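Lambros Sotiropoulos keeps his spare bearings in a muffin tin, and he moved it twice to make room for my coffee before deciding the coffee could go on the windowsill. We were in the back half of Kideck, the shared workshop where he and Marina Raptis have been building a laundry-handling gripper since January, and he wanted me to know right away that it was never supposed to take this long.

"I told Marina we'd have something by spring," he said. "I didn't say which spring, so technically I'm still fine!"

The project is called Eltero. The plan is a small arm that can pick clothes up off a bed and put them in a pile for folding, and for now the part that gets all the attention is the hand. Before anything gets bolted to a motor, the two of them use a version you hold yourself and squeeze, so they can learn what the fingers are good at and what they're hopeless at. Lambros used to repair knitting machines, and he talks about cloth the way some people talk about a difficult uncle.

"Metal stays where you put it," he told me. "A shirt has ideas."

Marina came in a little after four with a bag of thrift store clothes over her shoulder and joined the conversation before she had her coat off. She does the drawings and most of the printing, and she says she has lost count of the linkages she's thrown away (Lambros keeps them all in a drawer, she found out, in case they come in handy). The early fingers were smooth, and heavy fabric slid right out of them. Then they went to soft pads with a texture, which helped a lot, and which also meant redoing the joints so the two pads would meet flat.

"That took me most of a month," she said. "You close it, you hold it up to the light, you see a gap on one side. You go home. You have dinner. You come back and there's still a gap."

I asked what the whole thing has cost, and they looked at each other. Lambros said 700 dollars. Marina said 800, and reminded him about the second spool and the vise. They settled on 800 and he went to get more coffee.
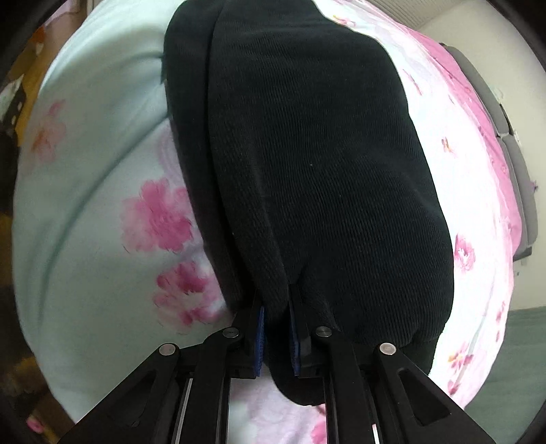
Corduroy is what they're working on now, and Marina got quite animated on the subject. T-shirts were the first lesson and towels the second, but corduroy is thick, it bunches, and the ridges give the pads something to push against. She likes to go in where the cloth has already made a fold for her, with a blue pad on either side of it, and leave the wide flat part of the garment alone. "You want the fold to come up between your fingers," she said. "If I go for the flat part I'm just petting it." Black is her least favorite color to practice on, for what it's worth, with the grooves going so dark that she has to bend down and look twice. The flowered bedding, at least, makes it easy to tell where the garment stops.

Lambros would like to move on to the motor. He has one picked out from Jultorum, a little supplier he swears by, and he has a bracket half cut for it. Marina wants 100 clean pickups by hand on each kind of fabric first, written down in the notebook, and on corduroy she's at 39. They have been having this argument, very politely, for several weeks, and I got the feeling they both enjoy it.

"She's right," he said, when she had gone to find a screwdriver. "Don't put that in."

Comments

tzanetos: I was at Kideck the night the smooth fingers dropped a bath towel over and over and over. Glad to hear the new pads are doing better. Lambros, you still have my calipers.

pinhousegail: What are the pads made of? I'm building something similar for my dad, who can't bend down much anymore, and everything I've tried gets slippery once there's lint on it.

Marina R.: Hi Gail! It's a soft cast rubber, and lint is our problem too. We wipe the pads with a damp rag between tries. Come by some evening and bring yours, we'd love to see it.

oldbobbin: 800 dollars and he won't buy a second muffin tin.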